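How Do You Teach a Robot to Pick Up Keys?

Hello again, curious people! Last time we looked at how robots see, and lots of you wrote in to ask how a robot learns to do things with its hands (well, its grippers, which is the proper name for them). So let's have a good long look at that, because it's one of my favourite things to talk about.

Think about a bunch of keys lying on a table. You pick them up without a thought, but a robot has to work out where the keys are, which bit to pinch, and how far down to reach. Keys are shiny, thin and floppy on their ring, and a glass table is full of reflections, so it's quite a puzzle!

Kuo-hua Leung and Somkiat Thongdee wanted to know if a robot could learn by copying. A person guides the arms through a job, over and over, while the robot remembers what its cameras saw and how its joints moved. They called their project Stillcombe, and they collected 2,170 of these little lessons. Goodness, that's a lot of practice!

Now comes the clever part. They kept 2,000 lessons for teaching and put the rest away, a bit like a teacher saving some sums for the test.

One camera near the gripper, one higher up: 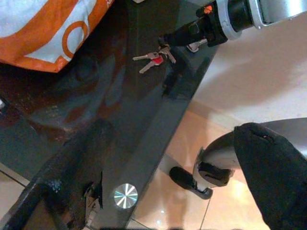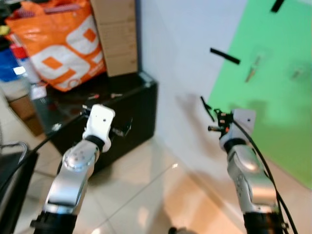
When they tried the robot with only the high-up camera, it often closed its gripper in slightly the wrong spot. With both cameras it did much better, though it still got muddled if the keys were tucked under something.

You can try this at home with a friend and a spoon. Shut one eye, reach for the spoon with your fingertips, and then try it again with both eyes open. Ask your friend to watch how close you get each time, and write it down, just as Somkiat does in his notebook.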